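Arow Stage Manager - Set-Up Guide
Section 4: Building Your First Cue Sheet
Last revised 07/03/2021

Welcome back! If you've come straight from Section 3, your production file is open and your script is loaded, and you can put the kettle on before we go any further. If you skipped ahead (plenty of people do, and we don't mind a bit), please go back and load the script first. A cue has to be attached to a line, and without a script there are no lines for it to hold on to.

In this section we'll make a cue sheet for a short two-act play. Our practice file is called Ruddock, and you'll find it in the Samples folder. It has 41 cues in it already, which sounds like a lot but is fairly modest for a play with a storm in the second act.

Before you begin

Have your marked-up paper script beside you if you keep one. Lots of stage managers still do their thinking in pencil and type it up afterward, and the program is quite happy with that way of working.

1. Open the Ruddock file and choose Cues from the left-hand menu.

2. Click New Sheet. Give it a name you'll recognize at eleven at night during a tech rehearsal - "Lights, Act One" is much kinder to you than "Sheet 2."

3. Scroll to the line where the cue should be called and click in the margin. A small gray flag appears.

4. Choose the type of cue: light, sound, fly or other. Props and costume reminders go under Other for now.

5. Type the standby. We suggest placing it half a page ahead of the cue itself, though a slow, quiet scene may need less and a busy one a good deal more.

6. Press Save Cue. The flag turns green and the cue drops into the sheet in script order.

Note: You can leave gaps in your numbering. If the designer adds something between cues 2 and 3, use a point number such as 2.5, and everything after it stays just where it was.

Caution: Renumber All can't be undone once the file has been shared. Your board operators may have the old numbers written down, so please talk to them before you touch it.

Sharing the sheet with your crew

7. Click Share and pick either Rotard (the read-only viewer for tablets) or Print. Rotard updates by itself whenever the tablet is connected to the theater's network.

8. If you're printing, set the number of cues per page. The most that will fit is 40, and to be fair to anyone reading by a little blue lamp in the wings, you'll want far fewer than that.

9. Ask each operator to read back the first and last cue on their copy. It takes a minute and saves a lot of whispering on headset later.

Note: Tablets running Rotard dim after 2 minutes unless you turn on Show Mode. You'll find the switch under Settings, Display.

Adding reference pictures

Any cue can carry pictures, and they're especially handy for set dressing and soft props. Open the cue, click the paper clip, choose your files and press Attach. They'll line up in the order you picked them, and you can drag them about afterward if you change your mind. 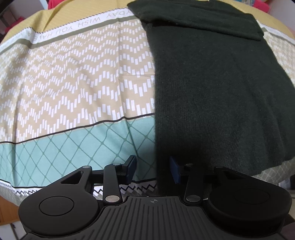
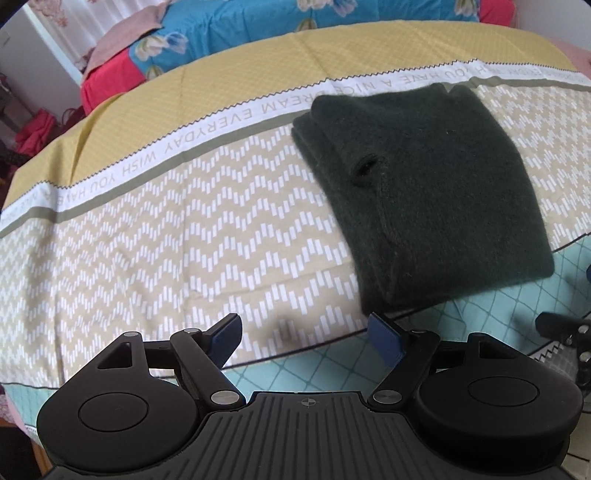 Fig. 4-3. Both pictures: patterned bedding with a mustard-yellow border and a line of lettering.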